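# Learn one song by heart this fall

Pick a song you love, one with at least three verses, and learn all of it. Every verse, including the odd one in the middle where most people start humming. I've been pushing this on friends since last September, and I'm pushing it on you now, because it has given me more pleasure than anything else I took up in the last ten years.

I used to think I knew hundreds of songs. What I knew was hundreds of choruses. Put me in a car with the radio on and I could sing along to anything, a half beat behind the singer, leaning on the voice the way you lean on a railing. Take the radio away and I had four lines and a lot of la-la-la. I found this out at a birthday party, when the power went out and someone said, well, let's sing! There were a dozen adults in that kitchen who had listened to music every day of their lives, and we got through "Happy Birthday," one verse of a camp song about a goat, and most of a jingle for carpet cleaning.

Then Nhung Hà, who had come with a neighbor and hadn't said much all evening, sang a ballad from start to finish in the dark. It had to be seven or eight minutes long. A ferry captain, a storm, a letter, a sister who may or may not have been lying about the letter. I have never listened so hard to anything. When the lights came back on we all groaned, and somebody got up and switched them off again so she could finish.

I asked her afterward how she'd done it, expecting some story about a musical family. She said she'd learned it washing dishes. One verse a week, no more, and you don't start the next until you can sing the last one while doing something else with your hands.

So that's how I did it too, and it works beautifully. The dishes are important. Sitting at a table staring at the words, I could hold a verse for a minute or so and then it drained right out. Scrubbing a pan, I had to go hunting for each line, and the hunting is what makes it stick. My first song took me most of a winter. The second took a month. I'm on my fourth now, a long Norwegian-American thing about a farm called Rønning, full of cows with names, and I get the cows in the wrong order every single time.

People tell me they have a bad memory. I believe them, I have one too — I've lost my glasses while wearing them. But a song isn't a grocery list. The rhyme tells you what kind of word is coming. The tune tells you how long the line has to be. The story tells you who has to walk through the door next. You have all these handles to grab, and if one slips there's usually another. A 600-word speech would scare me to death. A 600-word song feels like walking a path I know, where each bend shows me the next one.

The objection I hear most is that there's no need. Every lyric ever written is on the phone in your pocket. True, and I'm glad of it, since that's where I look up the cows. But looking words up and having them are different pleasures. When I read lyrics off a screen I'm following. When I have them, I start to notice things. I sang the second verse of my first song for weeks before I caught that the narrator never says the brother's name, and that he says everyone else's. It's right there on the page! I had read it 200 times and my eye had gone straight over it. My mouth noticed before I did.
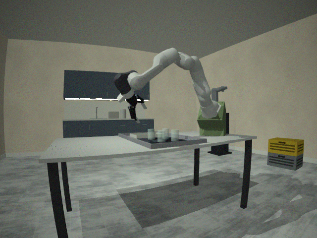 *Last changed: September*

You also get to sing it wherever you like. I've sung mine on a stalled train (very quietly), in a dentist's parking lot, and to a friend's baby at 3 a.m. when the whole house had given up. The baby didn't care that I have a range of maybe six notes. Babies are a wonderful audience for long ballads, and they don't mind a sinking.

Thịnh Hầu, who I've shared an office wall with for years, took up the idea after hearing me mutter through it at lunch. He chose a song his grandfather used to sing and called him up to check a line in the last verse. His grandfather sang him a different last verse. His great-aunt, when they called her, had a third. None of them match the recording. Thịnh has now learned all three endings and picks one depending on his mood, and he and his great-aunt talk every couple of weeks, mostly to argue about it.

I love that so much. A song in a person's head is a little bit loose, and it shifts over the years, and the shifts belong to somebody. I've already changed a word in mine by accident, "harbor" for "water," and I like my version better, so it stays.

If you want to start, choose something with a story. Songs that are all mood are lovely, but there's nothing in them to walk along. Write the words out once by hand. Skip the recording after the first week or so, or you'll go back to leaning on the railing. Sing too low at first, then find out where your voice wants to be, which in my case was lower still. And when you have it all, sing it once to another person, even if you have to turn and face the sink to do it.

I'd start tonight, with the first verse and whatever's in the dish rack. If you already know a good long one, please write and tell me what it is. I'm going to need a fifth as soon as I get these cows straight.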